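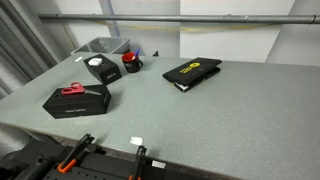
Rocío Gallardo

4. Trying out and comparing grippers

By now your Hrubý arm is bolted down, homed and talking to the Elen controller, so this is the fun part! Section 4 takes you through a first comparison between two sets of fingers, using ordinary things from a desk. Scissors, a mug with a pen in it, a thick black book and a couple of boxes make a lovely first set, and they are all harder to pick up than they look.

Set aside a morning for it. You can stop after any numbered step and come back later, as long as you save the session first.

4.1 Laying out the table

1. Clear the part of the table the arm can reach, then put your objects back one at a time.
2. Leave a good stretch of bare table on one side. You will want somewhere to put things down.
3. Lay at least one object on top of another. Scissors lying across a flat box are excellent for this, as the gripper has to take the top item and leave the lower one where it is.
4. Turn the boxes and the book so they sit at odd angles to the table edge.
5. Mark the position of every object with small bits of tape. Both sets of fingers must start from the same layout or the scores mean very little.

Note: Gloss and dark surfaces can confuse the wrist camera. If the preview shows holes where a black object should be, open Camera > Exposure and raise the value one step at a time.

CAUTION: Take scissors and knives off the table before you run any program you have not tried at low speed. Keep your hands out of the reach area whenever the controller shows READY.

4.2 Fitting the first set of fingers

1. Press HOLD on the controller and wait for the lamp to stop blinking.
2. Slide the Clovico fingers on to the rails until both clips click.
3. Tug each finger gently. If one moves, take it off and start again.
4. Choose Tools > Fingers > Clovico and press SAVE.
5. Run Open/Close three times with nothing between the fingers. Listen for scraping.

4.3 The first round

1. Set the speed to 19 and the grip force to 85. These are controller units and have nothing to do with per cent, which caught me out for a whole afternoon.
2. Pick one object, move the arm above it by hand guiding, and press TEACH.
3. Run the pick. The arm should lift, hold for 3 seconds and set down on the clear side.
4. Write down Held, Slipped or Missed.
5. Put the object back on its tape marks and repeat until you have ten results, then go on to the next object.

For the mug, try a grip across the rim first and the handle second — the two feel like completely different jobs, and you will learn more from the mug than from everything else put together. Leave the pen in for half the runs. A leaning pen is a brilliant test of your approach path.

For the book, grip across the spine. Picking up a hardback by its cover alone opens it and strains the hinge.

Note: If the fingers close but the lift does not start, the grip sensor has probably not been zeroed. Go to 4.2, step 4, and save again.

4.4 The second round

1. Press HOLD, remove the Clovico fingers and fit the Gumton ones in the same way.
2. Choose Tools > Fingers > Gumton. Forgetting this is the most common mistake, and the arm will stop short of the table.
3. Turn the wrist through 90 degrees and back to check that no cable catches.
4. Repeat 4.3 with the same speed, the same force and the same order of objects.

Silvia Štěpánek, who tested this section with me, likes to swap the order of the two rounds on a second day. It is well worth doing if you have the time, as your own teaching gets better with practice and the second set of fingers gets the benefit.

4.5 Reading the scores

Enter your results under Compare > New. Look at each object by itself before you look at the total. A set of fingers that does beautifully on boxes may be hopeless on scissor handles, and the total will hide it. If two scores come out level, run the slipped objects again with the force lowered by one step.

Save the session under a name you will recognise. The camera settings are stored with it, so you can load them again in section 5.

We use cookies to remember your language and the last page you read. Accept all | Manage settings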